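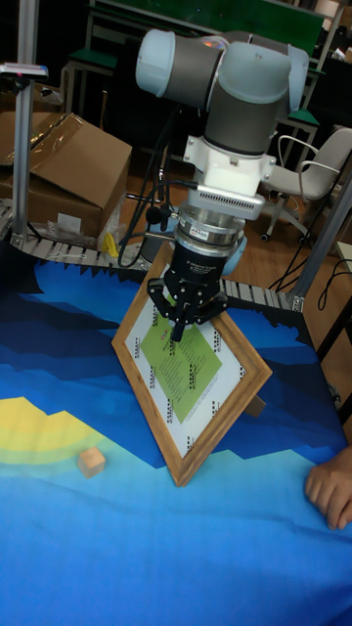

Showing a Small Text Card in a Standing Wooden Frame

Student project report, Design for Display, Fivdale College
June 2022

1. Background

The project started with a request from the Plellstead local history room. They hold a set of small printed cards with lists of street names, shops and households in very fine type. The cards are usually kept in a drawer and handed over when a visitor asks. The history room wanted to know whether a card could be put out on a table in an ordinary wooden frame, so that visitors could read it without handling it.

We were asked to look at three things: how to mount a small card in a frame that is much too big for it, how to stand the frame on a table, and what to put under it. Wall hanging was left out. The walls in the history room are covered with shelving.

2. The frame

We used the Wolde frame, a light brown wooden one with a support at the back. It was the only frame we could get locally that had both a back which comes off by hand and a support that did not wobble when we pushed it. We did look at metal frames, but the ones in our price range had edges that scratched the table.

The card is small compared with the opening, so it needs something behind it. Our first try was colored paper. Green on dark red was hard to look at, and green on cream made the card look dirty. White worked best and we kept it for the rest of the project. The white sheet has small black marks printed along its edges, which make a border and also help with centering. With a plain sheet we kept getting the card slightly off, and it showed as soon as the frame was closed.

Steps for mounting:

Take the back off the frame and lay the frame face down on a soft cloth.
Cut the white sheet to the size of the back panel, not the size of the opening.
Mark the center lightly in pencil.
Fix the card with two paper corners on opposite sides.
Check from the front before closing.

The pencil mark has to be small enough to be hidden by the card. We ruined several sheets before we learned this.

3. Standing the frame

A frame can stand on its bottom edge or be turned so that one corner points up. We tested both. Standing on its edge is the normal way and it is steadier. Turned to a diamond it gets more attention on a table with other flat things on it, and people walked over to it more often. The problem is that the lines of text are then turned as well. With a picture or a pattern that would not matter much, but our card is all columns of small text and readers had to tip their heads.

Table height mattered more than we expected. On a low table the support leans the frame back enough for a standing person to read the card. On a high table the same lean puts the reflection of the ceiling lights right where the text is, at least in our classroom, which has strip lights.

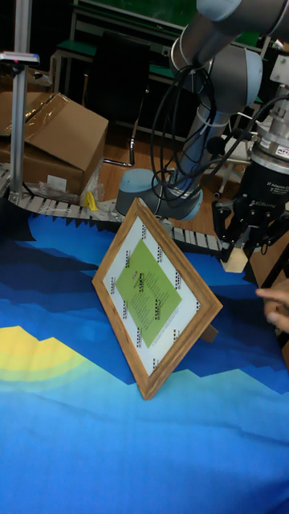
Can the card be mounted straight while the frame stands on its corner?
It can, by turning the card on the backing sheet before the frame is closed. The text then reads level, but the card's edges no longer line up with the frame, and most people we showed it to thought this looked like a mistake.

4. The table covering

The covering is a printed cloth from Grosari, with mountain shapes in several blues, going from dark navy to a bright sky blue, and some yellow at the left. We picked it for the color. The light brown wood stands out well on blue, and so does the white sheet inside the frame. We had also borrowed a brown cloth and a checked one. On the brown cloth the frame more or less disappeared, and the checks made the fine print tiring to read.

There are two points against the cloth. It slides on a smooth table when the frame is moved, and the pattern is busy close up. The sliding was fixed with a rubber mat underneath. The pattern we left alone – the history room liked it, and there are hills behind Plellstead, so it did not seem out of place.

5. Trial

The frame was set out in the college entrance for 11 days. In that time 332 people filled in a short slip. Of these, 191 said they could read the card without bending down or picking up the frame. The rest mostly wrote that the type was too small, which the frame can't do anything about. A few asked what the card was for, so a label would have helped. We had planned one and ran out of time.

The frame was turned between the two positions during the trial, but the slips did not ask which way it was standing. This was an oversight in how we wrote them, and it means we can't split the result.

6. What we suggested to the history room

Use the frame on its bottom edge for cards with text. Keep the diamond position for maps or drawings with no clear top. Put a label on the table in front of it, in larger type, with the name of the street and the year. Leave space beside the frame for a hand or a magnifier. Keep the original card in the drawer and frame a copy, on white.

The cloth and the frame have been passed on to the history room. The leftover white sheets are in the Design for Display cupboard.

This site uses cookies to remember your settings and count visits. By continuing to browse you accept our use of cookies. Accept | Manage settings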